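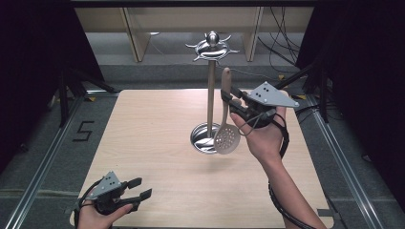 Frequently Asked Questions

Eskildsen Zareck Public Affairs works at the state capitol on behalf of nonprofits, trade groups, small cities and family businesses. We love this work, and we get a lot of questions about it (good ones!), so we've put the most common ones on one page. If yours is missing, call the office and ask for Antigoni Psarras.

What does a lobbyist do all day?

Reads, mostly! Bills, amendments, fiscal notes, agency notices, the committee calendar and then the revised committee calendar. In session we're in the building by 8 and out whenever the last hearing lets out, and in between we're talking with members and their staff about what a bill would do to the people we represent. It's a great job if you like people and don't mind stairs.

Do I need a lobbyist to talk to my own legislator?

No, and please go ahead and talk to them. Any resident can call, write or visit. What we add is timing and follow-up: knowing which committee has your bill, who on staff wrote the summary, and when an amendment has to be filed to be considered.

We're a very small organization. Would you even take us?

Yes! Some of our favorite clients have a staff of two. The Pirach Valley Growers came to us with one problem (a weight limit on a farm road) and one part-time employee, and we had a wonderful time working with them. We also set up shared agreements, where several groups with the same concern split the cost and we report to all of them together.

How do you charge?

Either a monthly retainer or a flat fee for a single project. The first consultation is free. After that, a one-time bill review with a written memo starts at $200, and the smallest retainer is $2000 a month during session. We don't accept contingency fees of any kind, so our pay never depends on whether a bill passes or an appropriation comes through.

Can you guarantee our bill will pass?

We can't, and you should be wary of any firm that says it can. In the last session we tracked 88 bills for clients, and plenty of them never got a hearing. We'll tell you early what we think your chances are, and we'll tell you again when they change, even when it's the phone call we'd rather not make.

When should we get in touch?

November is perfect. Members are choosing their bills, drafting staff still have room on their desks, and there's time to find a sponsor who cares about your subject. You can come to us in the middle of session too, and people do, but by then we're usually working on amendments to somebody else's bill.

Do we have to register as lobbyists if we hire you?

We register ourselves and file our own reports. Whether you also have to file as the employer of a lobbyist depends on how much you spend and how you spend it. We go over that with every client before the agreement is signed, and we send reminders before each deadline. If your own staff plan to spend a lot of time at the capitol, tell us, and we'll look at their situation separately.

Our group is a charity. Are we allowed to lobby at all?

Generally, yes, within limits, and lots of charities are surprised and pleased to learn it. Supporting or opposing candidates is a different matter and is off the table. Please check the details with your accountant or attorney. We're happy to join that call.

Do you work with city and county governments?

We do, and we've been doing more of it every year. Most of it is road money, water systems and building codes. One of our longest-running files is the Poroton Coalition, a group of masonry suppliers and local building officials who wanted clearer rules for clay block walls. It took almost 8 years, and we were all grinning like kids at the signing.

What about conflicts of interest?

We check every new inquiry against our current client list before we talk about substance. If two clients end up on opposite sides of a bill, both hear about it from us right away, and we step back from that bill unless both agree in writing to another arrangement.

Can our board members come to the capitol with you?

Yes, please bring them! A grower or a clinic nurse who can answer a question from experience is worth a whole folder of our memos. We'll set up the meetings, send a one-page brief ahead of time and do a practice run by phone. Wear comfortable shoes, bring a photo ID for the front desk, and plan on meetings moving to a different room with very little notice.

How will we know what's happening?

Clients get a written update every week in session and once a month the rest of the year. For anything urgent, we call.

Page last updated 28 June 2018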